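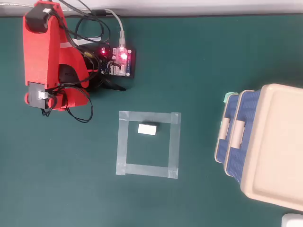 Metik say the new record is the first one they have made without a click track, and that they left the tuning-up noises in on purpose.

The four-piece will release their second album, Swanson, in February through Zirden Records. It has 30 minutes of music over nine songs, recorded live to tape in an old shearing shed outside Ballarat. Lead single Rikden is out now on all the usual services.

Rikden opens with a single guitar line before the drums come in at double speed. The rest of the album is slower, with organ and lap steel on most of side two. The closing song, Long Paddock, was done in one take.

Swanson will be pressed on 2000 copies of black vinyl, with a lyric booklet in each sleeve. There is no CD edition. Pre-orders are open from the Zirden online store and from independent record shops.

Metik will play 4 launch shows in Ballarat, Geelong, Hobart and Adelaide. Doors open at 7.30 pm at each venue. The Geelong show is all ages. Supports will be announced with the second single.

Advance streams, cover art and interview times are available to media on request from the Zirden press office.

We use cookies to remember your settings and count visits. By continuing to use this site you agree to our cookie policy. Accept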